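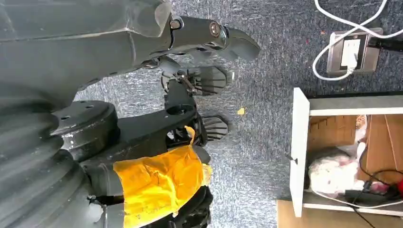 Teaching data: where we are and what we need

The collection work at Treloar has now passed 3662 saved examples, up from 480 at the end of March. Darren Bainbridge and Kelly Staniforth have run most of the sessions, with Gediminas Siliņa looking after the arm and the recording machine.

For readers who have not followed the project, an example is one complete go at a task. A person guides the arm through it, and the wrist camera and the joint readings are saved together under one file name. The learning system, which we call Clikness, is then trained on the whole set. It copies what it is shown, including the hesitations, so a slow and clumsy example does more harm than a missing one.

The present tasks are all at floor level. The operator brings the arm down, picks up a small item from the carpet and puts it in a tray. We chose floor work after the first round, which was done entirely on a bench with a plain white top. Clikness did well on that bench and badly everywhere else. Ordinary rooms have sockets, cables, shelves and bags in them, and the system needs to have met these before it is asked to work near them. Please do not tidy a room before a session. Move anything that could be damaged or could catch in the fingers, and leave the rest as you found it.

Kelly has gone back through the spring recordings and marked 90 for removal. Most had the start cut short because the operator moved before the recording light came on. A few were good runs saved under the wrong task name, and those have been put right and kept. The new start screen waits until both streams are running, and this fault has not come up again.

Failed grasps are a separate matter. If the fingers miss and you recover and finish the job, keep the example. Clikness learns from the second try as well as the first. If you stop and reset by hand, mark it as failed and begin a new one.

The next round will be at Onano, where Tracey Hulme has offered us two rooms with different flooring. We want 80 examples from each room before anyone looks at results – last time we trained too early and spent a fortnight chasing a problem that more examples cured. Bondivier will supply the second set of finger pads, and Gediminas asks that nobody swaps pads halfway through a session. Note the set in the log at the start.

We are short of operators for the Onano sessions. Training takes one morning and no experience is needed, though you should be comfortable working close to the floor. Names to Brenda Penrose by 20th August, please, with the mornings you can manage.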